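About Jakier

Reading time: 5 minutes

Jakier tests whether machines can do chores. We work in two areas: household tasks (dishes, laundry, tidying, wiping, sorting) and light shop-floor tasks (kitting, bin picking, packing, sweeping up). Equipment makers, appliance companies and facility operators send us a task and ask whether current hardware and software can perform it without a person standing next to it. We answer with a number, a list of failure types and the data behind both.

The company has two departments. Onden is the task lab, where chores are defined, performed by people and recorded. Prudness is the evaluation group, which runs finished systems against those definitions and writes the reports. The departments keep separate budgets and separate disks. Prudness staff do not take part in recording, and Onden staff do not see the scoring sheets until a report has been released.

What we mean by a chore

A chore, for our purposes, has a start state, an end state and a tolerance. "Fold the towels" is not usable. "Twelve hand towels in a heap on a table, to a single stack, edges within two centimeters, no towel on the floor" is usable. Writing these definitions takes longer than most clients expect. A definition is finished when two people who have never spoken to each other score the same attempt the same way.

The current catalog holds 604 chore definitions. Most are short. The longest is for unloading a dishwasher, which runs to many pages on account of cutlery, nested bowls and the question of what counts as a clean surface to set things down on. Definitions are versioned. When one is changed, results from the old version are kept but never merged with the new ones.

How the work is recorded

Onden collects demonstrations with hand-held grippers. A person holds the tool and does the chore with it, and the record consists of what the gripper's camera saw and where the gripper was. The advantage over teleoperating a full arm is speed of setup. The tools can be carried into a kitchen, a stairwell or a stock room, and the person using them feels the contact directly. The disadvantage is that a person's wrist can reach poses that an arm bolted to a bench cannot. We check every demonstration against the reach of the target arm and discard the ones it could not follow.

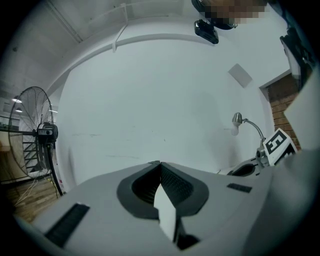

Position tracking is the part that fails most often. A long featureless wall gives the tracker little to hold on to, and a fast turn of the wrist makes matters worse. Printed markers help when they stay in view. Each recording is replayed before it enters the archive, and any with a jump in the track is marked and held back. We don't repair tracks by hand.

Lighting, clutter and cable runs are left as we find them unless the definition says otherwise. A policy trained only in tidy rooms performs well in tidy rooms, and few of our clients have one.

Where things stand

The short answer to the question we are asked most is: some chores, under some conditions, and seldom at the speed a person would accept.

Picking rigid items of known shape from a bin and placing them in a tray is close to solved. The best system Prudness has scored on this task completed 98 percent of attempts. For a line that runs all day the remaining 2 percent still requires someone nearby, and the cost of that person is usually left out of the brochure.

Wiping a flat surface is good in the open and poor at edges, around faucets and behind anything that has to be lifted first. Loading a dishwasher works for plates. Cups are acceptable. Pans with long handles are the usual cause of a stopped run, along with anything that has slid under the lower rack.

Cloth remains difficult. Folding a towel that has been laid flat is routine. Finding two corners of the same towel in a heap is slow, and with fitted sheets we have not yet seen a result worth publishing. Trash bags, shrink wrap and other thin plastics behave much the same way.

Tidying a room is the hardest item in the catalog. The individual grasps are easy. The trouble lies in deciding where an object belongs, noticing that a drawer is full, and stopping when the job is finished. Several systems we have scored completed the task and then began to undo it.

The Pruitt test

Our standard evaluation is called Pruitt, after the street our first lab was on. A system attempts one chore 700 times across rooms it has not been trained in. The operator may reset the start state but may not touch the machine, the software or the lights during an attempt. An attempt that ends with a person stepping in is scored as a failure, whatever the reason. Time is recorded for every attempt, including the failed ones.

Clients sometimes ask for a shorter run. We offer one for internal use, and it does not carry the Pruitt name. A small sample hides the rare failures, and in a kitchen the rare failures are the ones that involve glass.

What we do not do

We do not build robots, sell training data on the open market or recommend one supplier over another. We do not score from video supplied by the maker. We do not forecast. If a client wants to know when laundry will be solved, we can supply the trend for that definition and its error bars.

Working with us

Send the chore, the setting, and the hardware if it has been chosen. We will reply with the nearest definition in the catalog, or a draft if there isn't one. Lab visits are by arrangement and take place in the morning, before recording starts. Bring closed shoes.

Reader comments

Is the dishwasher definition available to read? We run a commercial kitchen and would like to compare it to the sheet we give new staff.

The 98 percent figure needs the cycle time next to it. A slow success is no use on our packing line.

Reply from Jakier: Cycle times are in the full report. For that system, the median attempt was slower than a trained packer.

Would like to see results for stairs. Everything here seems to assume one floor.

Fitted sheets: I can't do those either.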